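Altlow 13-Gallon Pull-Out Bin, Gray

I bought the Altlow in February to replace a lidded can that took up too much floor. It mounts inside a base cabinet on two rails and took me 10 minutes to fit. The rails run smoothly and stay quiet with a full load. The screws supplied are short, so I used my own. The inside scuffs easily and wiping doesn't help much. For recycling it suits a household of two.

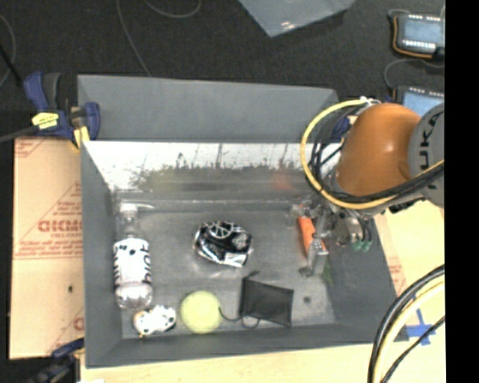
Does it need special bags? Any standard 13-gallon kitchen bag fits, with enough left over to fold under the rim.

Four stars.
Gijs Brouwer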